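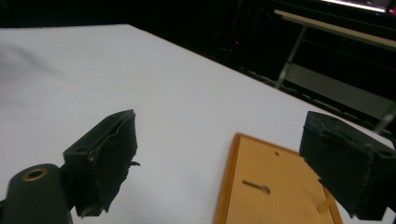 Figure 2. Hand-held gripper at the packing bench, with a flat wooden board lying back side up between the padded fingers.

4.2 Changes to bench work

The Redholm site packs framed goods and small household items for shops in the region. Before the Piruteck system was brought in, each packer lifted, turned and checked every item by hand. Under the new arrangement, staff spend part of the shift guiding a hand-held gripper through the same movements, and the recordings are used to prepare the automatic line at Riihimäki.

We interviewed 41 employees at the two sites. Of these, 30 had worked at a packing bench for more than a year. Most described the gripper work as slower and more tiring for the wrist than ordinary packing, but several valued being asked how a task should be done. Flat items were named most often as difficult. A board with a hanging slot and a stand leg on its back (Figure 2) has to be taken by its edges, and experienced packers had settled on different ways of doing so.

Wear on the finger padding was a second concern. The padding shown in Figure 2 is rough and frayed, and packers told us that they changed their grip when it reached this state. Replacement was the duty of the shift leader — a task that did not appear in any job description until December. At Gutinholm, where the system had not yet been introduced, managers had set aside 5 paid hours per employee for training but none for upkeep of the tools.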